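Rusmont Robotics Club
Home | About | Meetings | Projects | Calendar | Contact

Minutes of the January meeting

The meeting opened at 6:30 p.m. Minutes of the last meeting were approved with no changes.

1. Gripper project

The Wurkeck group reported on pick-and-place recording with the hand-held grippers. The folder now holds 548 usable clips, and 236 more are waiting to be checked. Soft items are giving the most trouble. Members squeeze them too hard, and the jaws are then slow to let go. The group wants everyone to close on plush toys from both sides, low down, and to stop once the pads are pressed against the fabric.

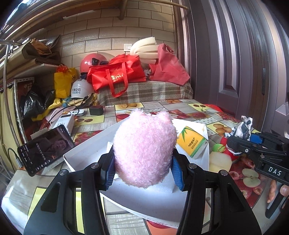 2. Object list

Plush toys and tissue packs stay on the list. Foam blocks stay too – one size only. It was agreed that patterned tablecloths may be used as well as plain ones. A request to add glass jars was turned down.

3. Prirkley meet

The club will enter the sorting event with one team. Entry forms are due Monday. Practice runs will use the Tang rules, with a limit of 7 minutes per run. Two members asked if last year's score sheet still applies. The secretary will write to the organizers.

4. Money

The balance is $1344. Replacement pads were approved. New storage bins were put off to the next meeting.

5. Other business

Batteries must be put on charge before members leave.

The meeting closed at 7:50 p.m.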